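Is an automated table clearing system worth it for a small office, and what happens to the cleaner's hours?

Posted by Munther Hattar in Workplace and Shift Work

I work evenings at Pludgate, which is an office with 40 tables and a lot of people who tear up paper and leave it where it falls. Two of us clear the tops after the day staff go home. In November the owners had a visit from a company called Trukidell, and now there's a plan to have a machine arm on a cart do the tables. The price we were shown is 525 dollars a month. The sheet they left says it would save 190 minutes a week.

They're teaching it from people. You put on the black wristbands with the printed squares, you clear a table the way you normally would, and it gets recorded. I've got no complaint about wearing the bands. My complaint is that the savings figure was written down before any of us put them on.

The job is small and fiddly. Torn paper in a heap, one hand on the wood, the other hand holding the tray. The pieces are all different sizes and the printed sheets next to them are somebody's work and have to be left alone.

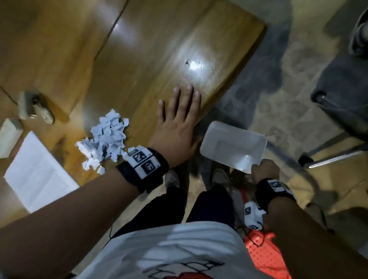
What I want to know

1. Has anyone worked next to one of these after the salesman went home? Did your hours go down, or did you get the same hours and a new list of things to do?

2. Who clears the way for it? There are power strips and cords on our tables, staplers, monitor stands. If I have to move all that first, I may as well sweep up the paper while I'm there.

3. Can I ask to see how they got to 190 minutes? I asked my supervisor on Friday and was told it came "from the model." I don't know what that means and I don't think she does either.

I'm adding one more from the same table, to show how close the scraps get to the paperwork. 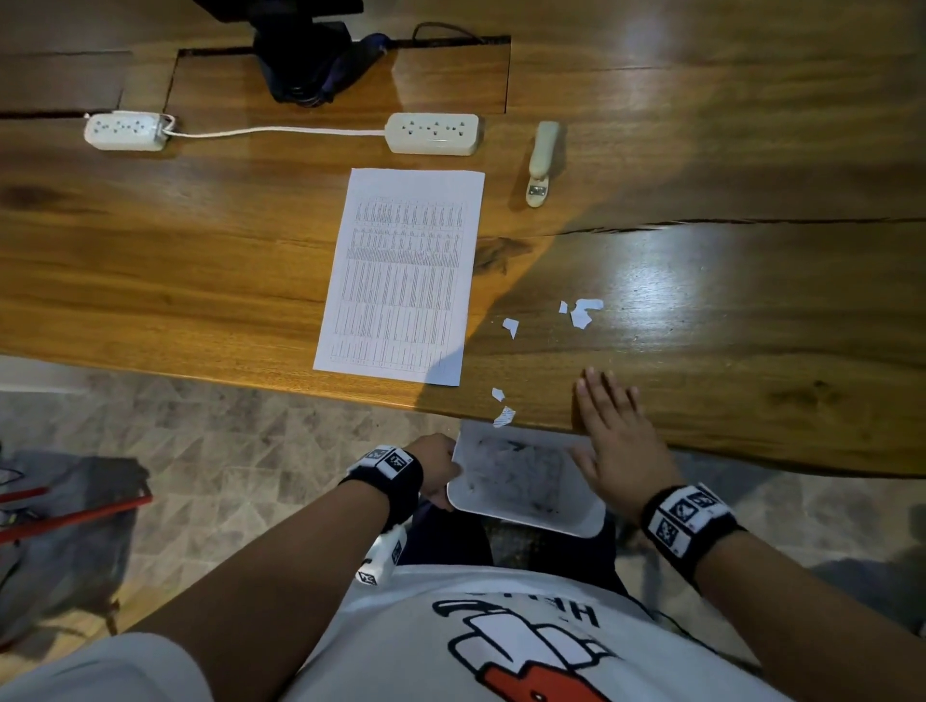

Scraps at the front edge of the table, tray underneath, printed sheet to the left.

Replies

Kauko Ruotsalainen

I did six years of evening cleaning and the last two were with a floor machine, so different equipment but the same sales talk. My hours did not go down the first year. They went down the second year, when the contract came up, and by then everybody had gotten used to saying the machine did the floors. It did the middle of the floors. I did the corners, the chair legs, the mats, emptying the machine, and calling the number on the side of the machine.

So my advice is to write things down now, before it shows up. Take a normal evening and put down when you start each row and when you finish, and note what was on the tables. Do that for a couple of weeks. If they later say it saves 190 minutes, you have something to hold up next to it. Without your own numbers you're arguing from memory and you will lose.

On point 2, get it in writing who sets up the table. "Prep" was never on my job sheet and it ate most of an hour a night. If the arm needs the cords and the stapler out of the way, that's prep, and it belongs in their number.

Yes, you can ask how they got the figure. Ask for how many tables they timed, whose tables, and whether the clock stopped while somebody emptied the tray. In my experience you get a brochure back. Ask again.

I'd also ask what the recordings get used for. If they only go to train the arm, fine. If a manager can pull one up to see who's slow, that's a different conversation and you want to have it early.

Lungate

Its going to replace you, they always say it wont. Start looking now. My cousin's warehouse got robots and they let people go before the robots even worked right

Kinnunen

I don't agree with Lungate that it's settled. 525 a month against 190 minutes a week is not a great deal for the owners, do the math with your own hourly rate and show them. The monthly price never includes the person who stands there when it gets stuck, either.

Could you post a view of a whole table? Hard to say how much would have to be moved from the close ones.

Munther Hattar (original poster)

Thanks, Kauko, I started the notebook last night. Kinnunen, I did the math and you're right, at my rate it costs them more than I do for the same minutes. I'm not sure I want to be the one to point that out, in case the answer is to cut the rate. A wider one is below.

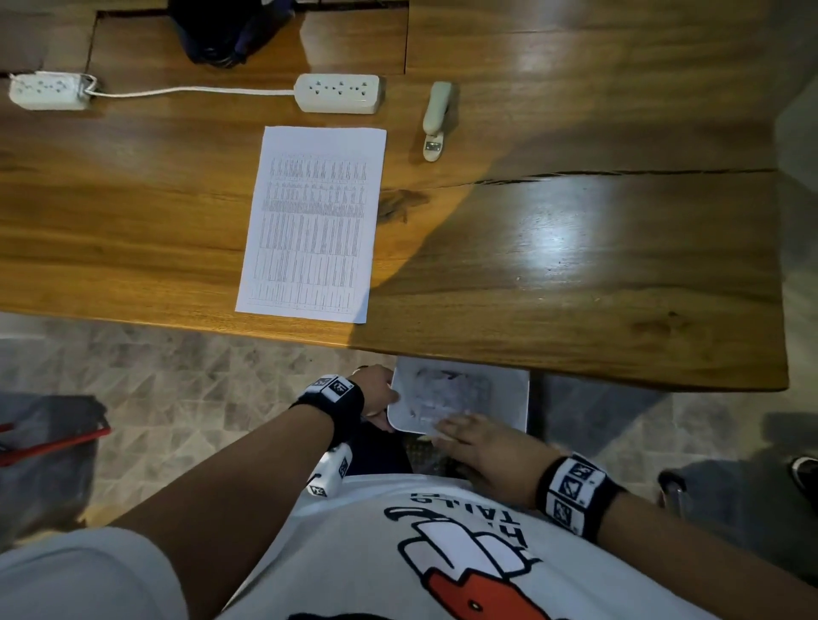

Two power strips, the cord between them, the stapler and the sheet. Tray held under the front edge.

Kauko Ruotsalainen

That cord is the first thing I'd ask Trukidell about. And put the notebook somewhere that isn't your locker.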